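Search this site Go

Fakdale Manipulation Group
Minutes of the project meeting, 3rd February

1. Last minutes
Agreed, with one correction: the Wirholm trials end in June, as the funding letter has it.

2. Wrist camera result
The Wirholm team reported 34 good grasps in the small electronics set using the wrist view alone. The meeting was not convinced. "Good" had been scored by the same people who tuned the method, and a grasp was passed once the fingers had closed. Holding a thing and being able to plug a cable into it are different tests, and only the first was run.

It was also asked how much the fingers hide. With a slim adapter held upright, the port may stay in view while the lower part is lost between them.
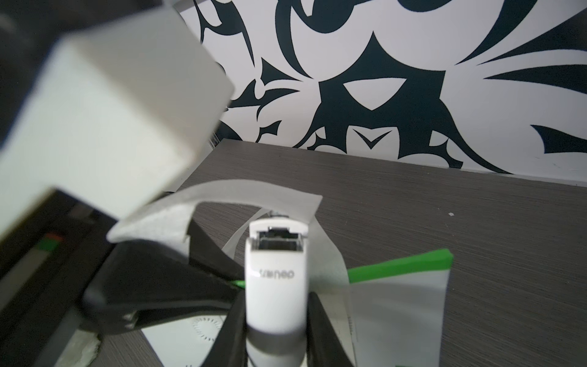 The team's answer was that the method needs only the top end and the socket to judge which way up the adapter is. Members replied that this was a claim – no figures had been brought to support it. Packaging and paper strips near the object were raised too. The paper draft says the method "copes with clutter" and does not say how much.

Agreed: the phrase comes out until there is a measure behind it.

3. Repeat trials
Kariuki to score the next set blind, with 6 objects and 4 table layouts. Erkiditz offered a second arm for about 2 weeks. Accepted, provided the settings are frozen first.

4. Paper
Not to be submitted on present results. One member disagreed and asked for that to be minuted.

Share 2 Comments 0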